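The founder of Grastadar did not set out to run a company. Anika Van Dusen was working in hotel purchasing when she noticed how many bed linen orders arrived late and how little the suppliers seemed to mind. She began with savings of $3,000, a rented storeroom in Josumcombe and a single customer, the Whitlock guesthouse.

Growth was slow in the first 2 years. Van Dusen handled the accounts herself and declined outside investment on two occasions, a decision she continues to defend. "An investor would have asked for speed," she says. "I wanted to know every invoice by sight."

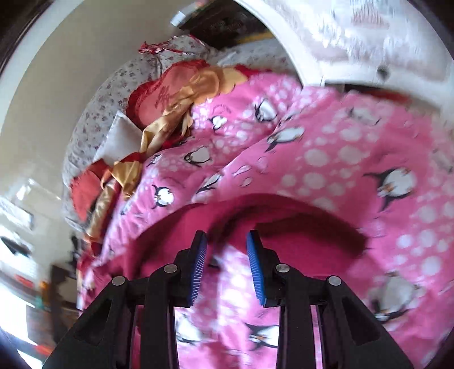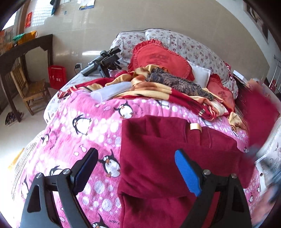
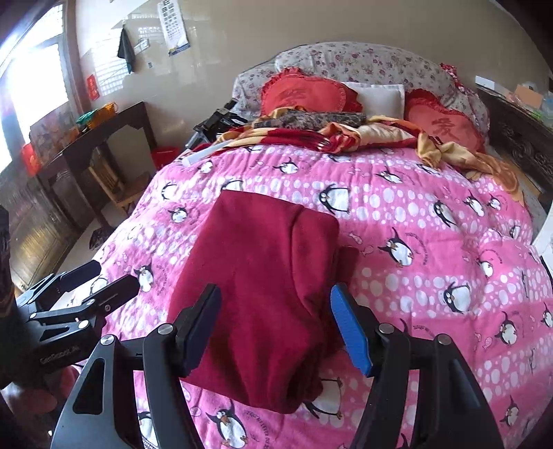

The company now employs 20 people and serves 683 accounts, most of them small hotels and family-run inns. Its ordering system, Lolo, was written in-house after a commercial package failed during the February stocktaking. Customers may change an order until 4 p.m. on the day before delivery - a courtesy that larger competitors have been reluctant to match.

Van Dusen is cautious about the future. Rents in Josumcombe have risen, and the lease on the main warehouse is due for renewal. She has considered a second site but will not commit until the present one has shown a full year of profit. Managers are given their own budgets and are expected to explain any overspending in writing.

Her advice to new owners is brief. Keep the first customer, she says, and pay suppliers on time. Whitlock still places an order each month.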